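Comparing Two Grippers on a Shared Pick Task

This procedure applies to the two-arm bench at the Umia laboratory. It is used when a new set of fingers must be compared with the set already in service.

Before you begin

Confirm that both arms are mounted and that the Kekico controller shows no faults. Set the grip force on each side to 21 percent. Check that each cable has enough slack to follow the wrist through its full turn.

Step 1. Place the round black tray where both grippers can reach it. Put the small plate inside the tray and set the test item on the plate.

Step 2. Bring the arms in from opposite sides at low speed. Stop when the fingers are level with the item.
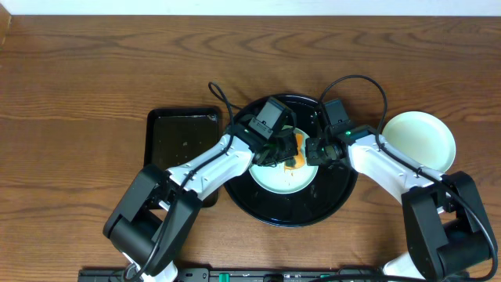 Figure 1. Both grippers at the small plate, with the larger plate to the right left empty.

Step 3. Close the left gripper, lift the item 80 mm, hold, and lower it. Record any slip or visible mark. Repeat with the right gripper.

Step 4. Exchange the fingers between the arms and run the series again. A difference that stays with the arm should be treated as a calibration fault and reported on the Benow service form.

Recording results

Enter each attempt on its own line of the log, including failed attempts. A full comparison consists of 196 attempts. Series stopped early are kept on file but are not used in the June review.

Last revised 9 February 2021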